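**Britell's new room, November**

I went over to Britell last month to watch people teach a robot how to put a can on a plate, and I came home with a sore wrist and a lot of respect for anyone who does it all day.

The company moved its teaching setup into the old Harley building in November, and it has been letting local people come in and try the controls. You sit down, strap on the gloves, pull the headset over your face, and the arms on the virtual table do what your arms do. Well, sort of. Mine did what my arms do about half a second later and with a lot less grace!

The whole thing runs in a program called Tondis, which handles the table, the arms and all the stuff you're supposed to move around. Each try gets saved, good or bad, and somebody goes through them later and decides which ones the robot should learn from. The goal for this round is 200 good tries at the can task before they switch to something else (I heard bowls, but don't hold me to it).

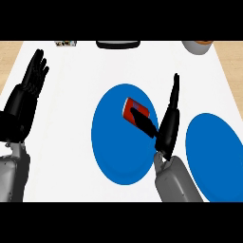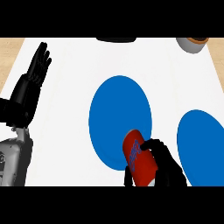 My own turn lasted 80 minutes with a break in the middle, and most of that went into learning how to close one hand without wrecking everything. You'd think grabbing a soda can would be the easy part. You get a red can and a couple of blue plates, and the trouble is all in the thumb — hold it wide like it is in the first picture, with the can lying there on its side over the plate, and you have to bring the fingers in without shoving the can across the table. I shoved it across the table. A lot. When you do get a grip, like the right hand has in the second one, you feel like you should get a trophy, and then you remember you still have to put it down somewhere sensible.

The gloves don't push back, so you can't feel the can at all. You go by what you see, and what you see is your own giant black hand covering up the thing you're trying to pick up. I kept leaning my head to the side to look around it, which helps a little. A more experienced driver told me to watch the end of the can and forget about the fingers. I tried that and got two good ones in a row, then dropped the next one and said a word that I hope the headset didn't record.

I also asked what to do with the other hand. For the can task you just park it off to the left and leave it alone. That sounds simple until your nose itches. I scratched mine without thinking, and my left arm swung up over the table like I was hailing a cab. That try went in the trash pile.

The folks at Sipos, who make the gloves, are sending a new pair in a few weeks with a softer wrist strap. I'm glad to hear it, because the ones I wore left a red line on my arm that was still there at dinner. The new ones are supposed to track the thumb better too, and the regular drivers seemed a lot more excited about that than about the strap.

I wanted to know why they don't just program the move and be done with it. The answer I got was that they've done that, and it works great as long as the can is standing exactly where you said it would be. Tip it over or slide it a few inches and the program reaches for empty air. With a big pile of human tries, the robot gets to see lots of different ways to go after it — from the side, from above, slow, fast, clumsy. I asked if my clumsy ones would really be any use. Apparently a messy try that ends well can be worth keeping, so a few of mine may have made the cut. I'll take it.

If you'd like to have a go, Britell is keeping the room open to visitors through the end of the winter. There are 2 stations, and both were busy when I was there, so sign up at the front desk first. Sessions start at 10 in the morning and the last one begins at 4. Wear short sleeves, take off your watch, and eat something beforehand. The vending machine by the door took my money and gave me nothing, and after all that time chasing a can around a table I was really, really thirsty.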